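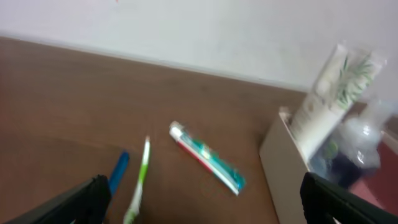
Two toothbrushes and a tube of toothpaste, lying on the table.

Tremudance Open Bathroom Box, White
Sold by Cermont Home Storage
Item no. 424

The Tremudance box is a plain white cardboard box with no lid. It is meant for the small things that collect around a sink: toothbrushes, toothpaste, soap, a travel-size bottle or two. Use it on a shelf, in a cupboard, or on a table while you pack a bag. The sides are white and thin, and the bottom is a muted reddish color inside, so a white cap or a pale tube is easy to find.

The box ships flat with the floor piece in the same sleeve. Fold the four sides up along the score lines, tuck the corner tabs in, and press the floor piece down until it sits level. No glue or tape is needed. If a corner tab will not stay in, fold it back and forth once along the score line and try again.

What is in the sleeve
1 flat box, white
1 floor piece
1 instruction card

Toiletries are not included.

Packing the box

Start with whatever is tallest and stand it in a back corner. A pointed or narrow item will lean if it is left in the middle, and the corner holds it on two sides. Put short boxed items and small tubes in front of it along the same side. This leaves one open stretch of floor for the long things.
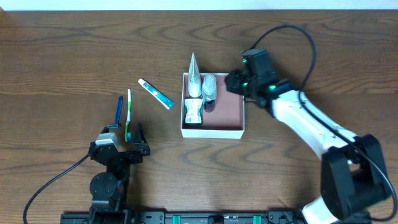 Toothpaste goes in next, flat on the floor piece, with the cap closed. A full-size tube usually fits best on a slant. Toothbrushes go in last. Lay them side by side with the heads at the same end, and put a cover on each head if the box is going to travel. Two brushes of different colors save some confusion in the morning.

Let brushes dry before they go in. The cardboard will take a few drops of water and dry out again, but a brush straight from the sink will mark the floor piece over time. Replacement floor pieces are sold in packs as item no. 181.

Anything with a loose cap should be stood up. Lotion and liquid soap will soak into the cardboard, and the stain does not come out.

Care

Wipe the outside with a dry or slightly damp cloth. Do not put the box in the sink, and do not use spray cleaner on it. The floor piece lifts out for brushing off dust and dried toothpaste. When the box wears out, flatten it and recycle it with other cardboard.

Choosing between the two boxes

The Tremudance is open at the top and does not close. For a box that can go inside a suitcase with other things on top of it, order the Trondska, item no. 419, which has a hinged lid and thicker sides. The Trondska uses the same floor piece. Dividers made for the Trondska do not fit the Tremudance, as they catch on the lid fold and need it to stay in place.

Both boxes come in white only. The gray version was dropped in June and we have no more of it.

Delivery and returns

Orders placed before noon go out the same day from our Arumugam warehouse. Holiday orders need to be in by 10th December. Boxes can be returned if they are still flat and in the sleeve. We cannot take back a box that has been folded. For orders by the carton, including hotels and guest houses, use the trade form and give the item number.

Customer comments

I keep mine on the shelf over the washing machine, and it holds everything we take to the lake.
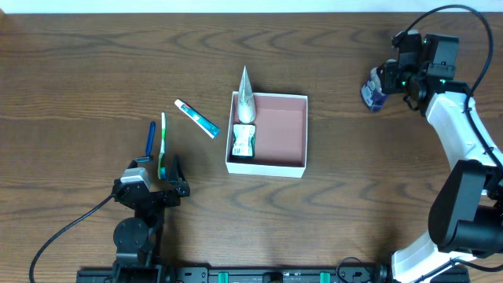

Renee wrote that she puts the toothpaste in before anything else and stands the tall things around it, and that she has had fewer tipped bottles since she started doing it this way. She would like a slightly deeper box for an electric toothbrush and its charger.

Reply from Cermont: Either order of packing is fine, as long as the tall items end up against a side. We do not have a deeper box at the moment. A charger will fit in the Trondska if the cord is wound up and the dividers are left out.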